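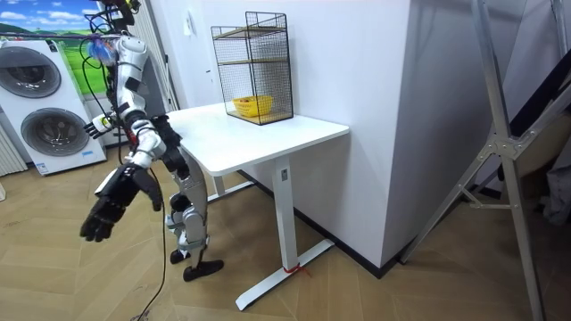

How long should a full circle skirt hang before you hem it?

Overnight is plenty for a stable cotton, and two nights or more for crepe, rayon or anything else that drapes a lot.

Filed under: Forums > Garment Sewing > Skirts, Hems & Finishing
Print this thread | E-mail to a friend

**pinsandneedless wrote:**

OK so that's the answer stuck at the top of this board and I've read it a dozen times, but I still have questions! I'm making the Avotley 767, the long full circle with the yoke, for my cousin's outdoor dance in May. I cut it out of a rayon crepe I bought at Turcotte and it's lovely to touch and absolutely horrible to cut. It kept sliding off the table like it had somewhere else to be.

The skirt is attached to the yoke, zipper's in, and it's been hanging on the back of the bathroom door since the day before yesterday. I measured this morning and the bias parts have already dropped an inch and a half in front and nearly two inches on the left back (why just the left??). The pattern says to turn up 5/8 and stitch. No mention of hanging at all. Is it done dropping? Should I keep waiting? And why is one side worse than the other?

**hemline_hattie wrote:**

Leave it. Rayon crepe will keep growing for a week if you let it, and I do let it. I clip clothespins along the hem, close together, the wooden kind with the spring, and leave the whole thing on a padded hanger in the spare room. If you hem it today you'll be looking at a wavy edge by the time the dance comes.

As for the left side, did you cut the back in two pieces? If one of them was laid out even slightly off grain it will stretch differently from its twin. Happens to me all the time with shifty fabric. It's not a mistake you can undo now, just level it with everything else.

**pinsandneedless wrote:**

Two pieces, yes, with a center back seam for the zipper. And I did have to shove the second one around a bit to get it to fit on what was left of the fabric. Oh dear. That'll be it.

**gussetgus wrote:**

I'm going to disagree with the clothespins, sorry Hattie! Weights stretch the cloth beyond where it would have gone by itself. You're pulling on it and then calling the result natural. I hung a rayon challis skirt with clips once, leveled it beautifully, and after the first wash it crept back up in the places where the pins had been. So I had scallops. Very soft, very expensive scallops.

Hang it plain. Two nights, then mark.

**hemline_hattie wrote:**

Gus, did you prewash that challis?

**gussetgus wrote:**

I did not prewash that challis.

**hemline_hattie wrote:**

Well then.
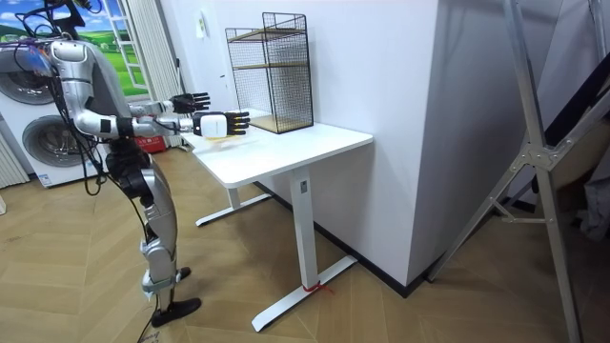

Last edited by moderator: 02/05/2020

**bobbin_along wrote:**

Jumping in to say you are both sort of right. I took an alterations class at the community center in Ferwood with Lambros Stefanou, who did dance costumes for years, and he was very firm that the body is the only hanger that counts. He had us hang the skirt overnight with no weights, then put it on the wearer, in the shoes, with the petticoat if there was going to be one, and mark up from the floor. Then hang it another night and check the marks. If they'd moved, mark again. If they hadn't, trim.

The petticoat matters way more than I expected. A circle skirt over a full petticoat is practically a different skirt, the hem comes up all over, but more at the hips if you're curvy like me. So pinsandneedless, are you wearing one?

**pinsandneedless wrote:**

I hadn't decided! I have an old one in a bag somewhere. And I have no one to mark me – my husband is willing, but last time he marked a hem for me he started with inches and switched to centimeters halfway, and we didn't find out until the thing was cut.

**gussetgus wrote:**

Get one of the chalk puffer things that stands on the floor. You squeeze the bulb and turn yourself around a little at a time. It takes some practice not to bend over to look, and the second you bend over your hem goes up in back and your mark is wrong. Stare at the wall and squeeze. Test the chalk on a scrap first, mine never came out of a cream wool.

**threadbare_tess wrote:**

Or use your dress form if you have one. I've got a Plellus that I pinched in at the waist till it matched me and I do all my circle skirts on it. It doesn't wiggle and it doesn't complain.

**bobbin_along wrote:**

A form is fine if it has your hips, and mine never does. One of mine is high and every form I've tried is perfectly even, so anything leveled on it dips on my right side. I've gone back to a friend with a yardstick. 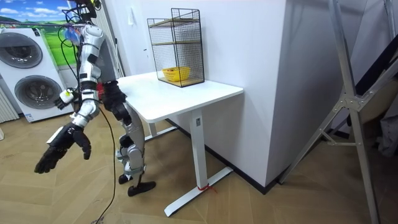 Silver and white robot next to a white desk.

**pinsandneedless wrote:**

Update! I found the petticoat, and it was a good thing I tried it on, it pushes the skirt up more than an inch. I've decided to wear it. Hung the skirt plain for one more night (Gus wins that round, mostly out of laziness, I couldn't find the clothespins) and the left back has finally quit moving. I marked with a yardstick taped upright to a chair leg and my husband holding the pins. Inches only!

Now, the hem itself. The hem edge comes out at 300 inches by my tape measure, which I had to lie down after. The pattern's 5/8 turn-up is puckering like mad on my test scrap. Narrow rolled hem? Horsehair braid? Facing?

**hemline_hattie wrote:**

5/8 on a full circle is silly, I don't know what Avotley was thinking. The outer edge is longer than the place you're folding it up to, so all that extra has to go somewhere and it goes into little pleats. Do a baby hem. Stitch a quarter inch from the edge, press up on that line, stitch again close to the fold, trim right next to the stitching, then turn once more and stitch a last time. Go slow and don't pull. It's three trips around the skirt, so put on a long movie.

**gussetgus wrote:**

Agreed on the baby hem, and I'd like it noted that I agreed with Hattie. Change your needle before you start. What have you got in there?

**pinsandneedless wrote:**

A 90. It's been in there since I made the porch cushions, if I'm being truthful.

**gussetgus wrote:**

Out! Out with it! You want a fresh fine one for crepe. That thing has been through upholstery fabric and it'll snag a run right along your fold.

**threadbare_tess wrote:**

I'll be the odd one out and vote for horsehair braid. With a petticoat it makes the hem stand out in those big soft waves and it swings so nicely when you turn. You need the narrow soft kind for rayon. Baby hem is pretty but it just sort of lies there.

**hemline_hattie wrote:**

On crepe?? It'll show through every time she sits down and poke her in the shins. Save braid for satin.

**threadbare_tess wrote:**

I've worn it on crepe and my shins are fine, thank you. But I'd try it on a scrap, and if the ridge bothers you then skip it.

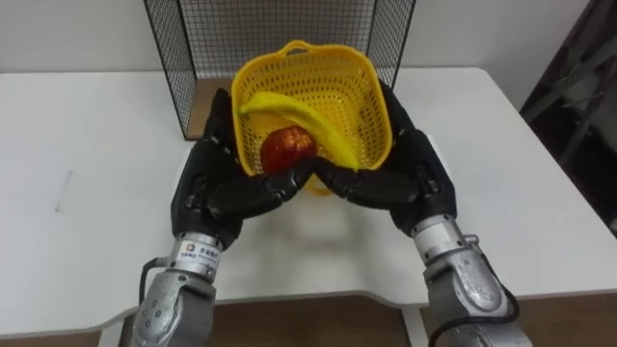 **pinsandneedless wrote:**

Baby hem is in, the whole way around, and I only had to rip out one stretch near the side seam where I got cocky and sped up. New needle made a huge difference, so thank you Gus. I did try Tess's braid on a scrap and I liked the swing, but I could see the ridge, so that one's waiting for another skirt. Now I'm dithering over the petticoat edging. The skirt is cream and I want a flash of color underneath when I spin, and my two choices are a yellow or a red. I thought I wanted the yellow, but seeing them together I'm leaning hard toward the red for the binding, with maybe one row of yellow rickrack above it. Too much?

**bobbin_along wrote:**

Not too much for a dance. I'd wash the red binding by itself first though, a couple of times, with an old white sock in with it. If the sock comes out pink keep washing. Lambros lost a whole white underskirt to red ribbon once and he told us that story in every single class.

**gussetgus wrote:**

Red by itself. I think rickrack belongs on aprons.

**hemline_hattie wrote:**

Rickrack belongs wherever she wants to put it. Do the rickrack. And hang the skirt by the waistband loops when you're done, don't fold it over a pants hanger or you'll be pressing that crease out the morning of the dance.

**pinsandneedless wrote:**

It has no loops. I forgot the loops. Going back up to the sewing room now.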